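Startseite Meinung Alltag Archiv Newsletter Kontakt

Suchbegriff eingeben Suchen

Die Kartoffel und ihre Verwaltung

Früher gab es im Laden Kartoffeln. Man nahm welche, bezahlte und ging heim. Wer heute bei Duvell Kartoffeln kaufen will, muss sich vorher darüber klar werden, was für ein Mensch er ist: festkochend, vorwiegend festkochend oder mehlig. Ich bin seit Jahren vorwiegend festkochend und habe mich damit abgefunden.

Im Juli hat mir das Geschäft nun seine Kundenapp ans Herz gelegt. Sie heißt Tilidum, umfasst 118 Rezepte und wollte vor dem ersten wissen, wie oft ich Beilagen esse. Ich habe »gelegentlich« angegeben, was gelogen war. Seither bekomme ich morgens um 6 Uhr einen Vorschlag mit Süßkartoffel. 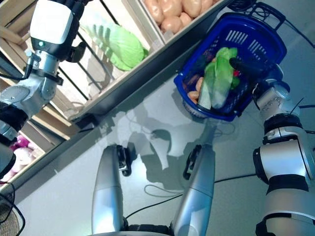

Braucht der Mensch zum Kartoffelkauf eine Beratung? Er braucht einen Beutel und jemanden, der kassiert, und beides wird knapp.

Der Beutel kostet inzwischen extra, und kassieren soll ich selbst. An der Waage muss ich mich durch zwei Menüs tippen, bis zwischen Kaki und Kirsche die Kartoffel auftaucht, mit einem Foto, auf dem sie aussieht wie frisch vom Friseur. Hinter mir seufzt einer. Ich seufze zurück, man kennt sich ja allmählich.

Dabei habe ich gar nichts gegen Auswahl. Von mir aus soll es über 600 Sorten geben, und jede soll einen Frauennamen tragen. Mich stört der Ton, in dem man mir das alles anbietet, als hätte ich bisher falsch gegessen. Meine Großmutter kochte Kartoffelsuppe aus dem, was im Keller lag, und wenn es die falsche Sorte war, dann wurde es eben Brei. Den gab es mit Butter. Eine Bewertung hat sie dafür nie erbeten.

Die App habe ich übrigens behalten. Samt Süßkartoffel, die ich letzte Woche probiert habe und über die ich hier nichts sagen möchte.

Zuletzt erschienen
Shirazi schließt, und ich brauche neue Teegläser
Mein Abend mit der Tasach-Bedienungsanleitung
Warum im Wartezimmer immer das Fenster klemmt
Lob der kalten Pellkartoffel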